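FOR IMMEDIATE RELEASE

Markport's Lorente Opens Its Spring Table-Setting Workshops, With a Place Laid for Everyone

MARKPORT, April – Lorente, the neighborhood homewares shop and teaching kitchen that many Markport families know from its long-running bread mornings, is very pleased to announce a new spring program devoted to something most of us do every day and hardly ever stop to think about: setting the table. The workshops are called A Tray and a Place, and they are open to adults, to children who come with an adult, and to anybody who has ever stood in front of an open cupboard wondering which bowl to take down.

The idea grew out of the tray meal, the sort you put together for one person and carry to wherever that person happens to be sitting. It might be soup for a grandparent, or a late breakfast for a teenager, or supper for yourself after a long shift. A plate, a bowl on top of it, a mug within reach, and a spoon, fork and knife. It isn't much, and we think it deserves to be done nicely all the same.

"When I was growing up, my mother put a plate under every bowl, even if it was only oatmeal," said Somkiat Ongart, who founded Lorente and will lead most of the workshops himself. "I thought it made extra washing up. Now I do it every single day, and I suppose I have become my mother, and I'm very happy about it. The plate catches the drips, you have somewhere to put your bread, and the whole thing looks like somebody meant it for you."

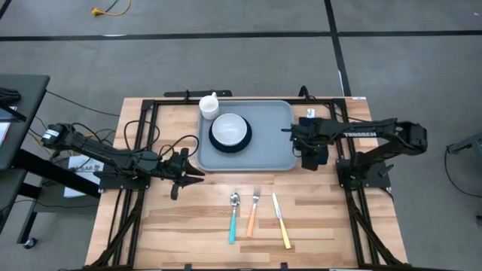
Color will play a large part in the program, and we hope a cheerful one. Dark plates under white bowls are a favorite at Lorente, and Mr. Ongart likes to bring in brightly handled cutlery as well, with a different color for each piece. Children learn very quickly which is which when they can be asked for the orange fork or the yellow knife, and plenty of grown-ups have told us they enjoy it just as much. Participants are warmly encouraged to bring a favorite piece from home, chipped or otherwise, and build a setting around it.

Each workshop lasts 2 hours. The first part is spent at the table, laying and clearing and laying again, trying the mug on the left and then on the right, and talking over what suits a left-handed eater or someone whose grip isn't what it used to be. After a break for tea, everyone prepares a simple lunch and serves it on the tray they have set. Then we sit down together and eat, and in our experience this is the part that tends to run long.

Ludivine Royer, who looks after the teaching program at Lorente, said the small groups were important to her from the start. "I wanted people to be able to talk to the person next to them and pass things across," she said. "We had a trial run over the winter and there was such a nice long conversation about bowls. Whether you like them wide or deep, smooth or with ridges you can feel under your fingers. I went home and rearranged my whole shelf."

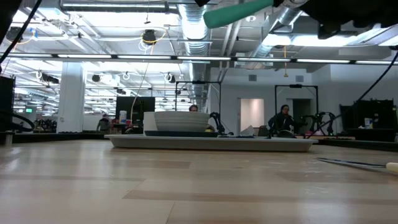

Light wooden tabletops will be familiar to anyone who has been to one of our classes, and we are keeping them bare for these workshops, with no cloth and no runner. Pale wood is kind to nearly any dish you put on it, and the tray does the job of holding a setting together.

The program has room for roughly 200 participants over the season. The fee is $5 per person and includes lunch, tea and a printed card of Mr. Ongart's favorite tray settings to take home. Trays, dishes and cutlery are provided. Please tell us about any food allergies when you sign up, so the kitchen can plan around them.

Places may be reserved at the counter or by telephone during shop hours. Groups who would like to come together, such as a family or a few neighbors, are asked to mention it when booking and we will do our best to seat them side by side.

About Lorente
Lorente is a homewares shop and teaching kitchen in Markport. It sells everyday tableware and kitchen linens and offers classes in baking, home cooking and table setting throughout the year.

Press contact: Ludivine Royer, Lorente, Markport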